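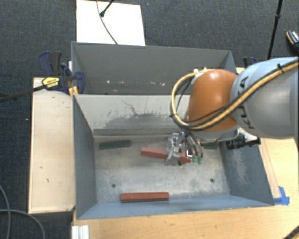
MALTNESS, 27/11/2018

The east wall of the Poirier malt store was repointed with portland cement mortar in a single season, to a depth of two inches in places. The work was neat. The joints are still hard, the tooling marks are still crisp, and the faces of the bricks between them have come away in sheets.

Diane Fortin, the conservation engineer in charge of the repair, has mapped 169 bricks on that elevation with face loss deep enough to hold a pencil. Most lie below the level of the old loading door, where the wall takes splash from the yard and stays damp well into spring. The west wall, which kept its original lime mortar, has eroded joints and very little damage to the brick.

The mechanism is well understood. A solid masonry wall has no cavity and no membrane. Rain enters the outer part of the wall, is held there, and evaporates when the weather allows. In a wall built with soft brick and lime mortar, much of that evaporation takes place through the joints, which are more porous than the units around them. Salts carried in the water crystallize in the mortar, and the mortar slowly crumbles. It is then raked out and replaced.

A dense cement mortar reverses the arrangement. Water that can't leave by the joint leaves by the brick, and the salts go with it. Crystals form just behind the fired surface, which is the hardest part of an old brick and the thinnest. Frost adds to the stress. When the surface goes, the softer body behind it is exposed and the rate of loss increases.

Movement is the second problem. Lime mortar has a low elastic modulus and will take up small seasonal shifts by deforming or by opening fine cracks, some of which later close as free lime dissolves and is redeposited. Cement mortar transfers the load to the edges of the brick. At Maltness the arrises on the upper courses have chipped in short, regular lengths, a pattern Fortin attributes to thermal expansion against a rigid joint.

Choosing a replacement

Matching a mortar starts with taking it apart. Samples were cut from sheltered sections of the west wall, from behind a downspout bracket and from the inner face at the eaves, where weathering had done the least. Sharon Chege, a materials analyst, dissolved a portion of each in dilute acid, then washed, dried, and sieved what was left.

Acid digestion has limits. It removes the lime, but it also removes shell or limestone in the sand, and a careless reading will report a richer mix than the mason used. Chege ran thin sections alongside the digestion for that reason. They showed a quartz sand with a broad spread of grain sizes, scattered lumps of unmixed lime, and a small amount of crushed brick dust.

The lumps are informative. They are typical of a hot-mixed mortar, in which quicklime is slaked together with the sand instead of being matured to a putty first. The brick dust matters too. Low-fired clay reacts with lime in the presence of water and gives a modest hydraulic set, enough to let the joint harden in a wall that rarely dries out.

The sand took longest to settle. Most bagged masonry sand is too uniform, and a mortar made with it needs more binder to fill the voids and shrinks more as it cures. Ekow Odoi, the mason contractor, made trial panels with material from two pits and rejected both. The mix now in use blends a coarse, sharp sand from the Udano pit with a finer local one. The color was judged on panels that had cured, never on fresh material.

Odoi's crew removes the cement by hand where the bond allows it. A plugging chisel is driven into the middle of the joint and the remaining mortar is broken inward, away from the brick edge. Thin grinding disks are permitted on bed joints only, for a relief cut down the center line. Head joints are too short for the disk to enter without cutting into the courses above and below.

Curing

Lime hardens by taking up carbon dioxide, and it does so only within a band of moisture. Saturated mortar keeps the gas out, while bone-dry mortar has no water for the reaction to take place in. The wall is dampened before filling, the joints are packed in layers, and the surface is beaten with a stiff brush once it has firmed up. Burlap is hung clear of the face and misted for 9 days.

Temperature sets the calendar. Work stops when nights are forecast below 40 degrees Fahrenheit, and the last section of the season, finished in August, was chosen to leave a long margin before frost. The scaffold stays up over the winter with sheeting on the windward side.

Kaisu Saarinen, who wrote the maintenance schedule for the building, lists the pointing as a consumable, on the same page as the gutter seals and the exterior paint. The lower courses are to be inspected each spring. Any joint that has receded deeper than its own width goes on the list for refilling, and the mix proportions are printed at the foot of the sheet, with the name of the pit.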